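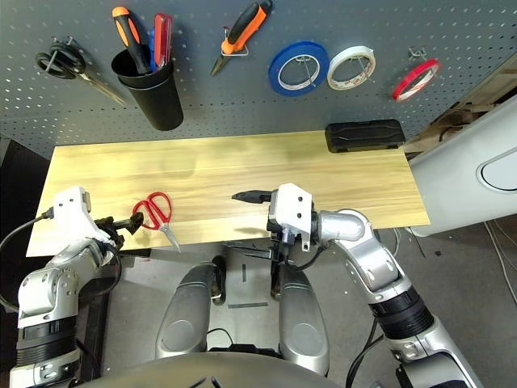

Seguro que alguna vez has oído que una guitarra cara suena mejor que una barata. Lo dicen los anuncios, lo dicen muchos mayores y lo dice, claro, quien acaba de gastarse el dinero. Puede que tengan razón, pero conviene preguntar antes de creérselo. Las tijeras de mango negro colgadas del gancho no cortan más recto por haber costado más, y si las hojas están bien afiladas el precio te da igual. ¿Pasa lo mismo con las guitarras? En parte sí.

¿De dónde sale el sonido?

Cuando pulsas una cuerda, la cuerda vibra. Ella sola casi no se oye: es muy fina y mueve muy poco aire. En una guitarra española, la vibración pasa por el puente a la tapa, que es la madera de delante, y la tapa mueve mucho más aire. La forma de la caja y el grosor de la tapa cambian el sonido. La pegatina con la marca, no.

La Kuroda de estudio cuesta 50 euros y la Rimberg de concierto cuesta 700. En la publicidad de la Rimberg pone que tiene «alma». Nadie ha medido nunca el alma de una guitarra, así que esa palabra no nos sirve de mucho. 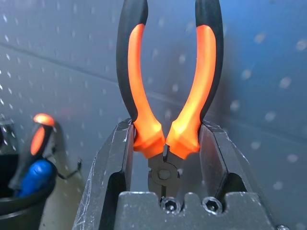

Lo que sí se puede comprobar es si afina bien. Pulsa una cuerda al aire y luego písala en el traste 12: debería sonar la misma nota, pero más aguda. Si suena rara, las notas de arriba saldrán desafinadas por muy bien que toques. Es un fallo frecuente en instrumentos mal ajustados, y los hay de todos los precios.

La prueba de la cortina

En la escuela de música Skornley hicieron un experimento en diciembre. Una profesora tocó la misma canción con las dos guitarras detrás de una cortina, y 19 alumnos escribieron en un papel cuál creían que era la cara. Acertaron siete. 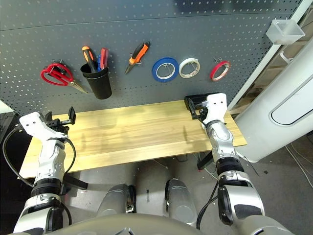
Fenna Hermans nos escribió que la prueba no le convence: las dos guitarras llevaban cuerdas nuevas, la profesora toca muy bien y un principiante habría notado más la diferencia, porque una guitarra dura cansa los dedos. Es una buena objeción. La cortina compara el sonido, pero no te dice nada de lo cómodo que es tocar.

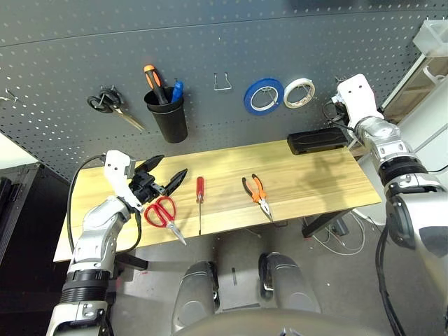 Página modificada por última vez el 22/08/2023

¿Y las cuerdas?

También se exagera con ellas. Las Firkow prometen «un brillo eterno», y ninguna cuerda dura siempre: el sudor y el roce la van gastando. Si tu guitarra suena apagada, prueba con un juego nuevo antes de pedir otra guitarra. Pide ayuda a un adulto para cambiarlas, que al tensarlas pueden saltar.

Para hacer en casa: que alguien toque dos guitarras mientras tú estás de espaldas. Apunta lo que oyes sin saber cuál es cuál, repite la prueba otro día y compara los dos papeles.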